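Trimar: a word list for Scrabble players who argue

Trimar is a plain text file of 500 short words that are legal, useful and likely to start a row at the table. One word per line, lower case, then a tab, then a meaning you can read aloud in a firm voice.
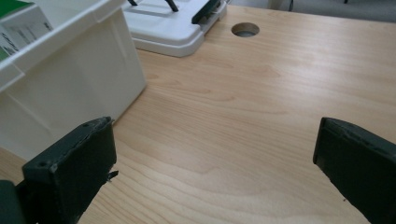
Words of five letters or fewer only. Longer ones were dropped in April, after Margareta Sandu pointed out that I had misspelt most of them — she was right.

Known problems: "qi" is in twice. Corrections welcome, sulking less so.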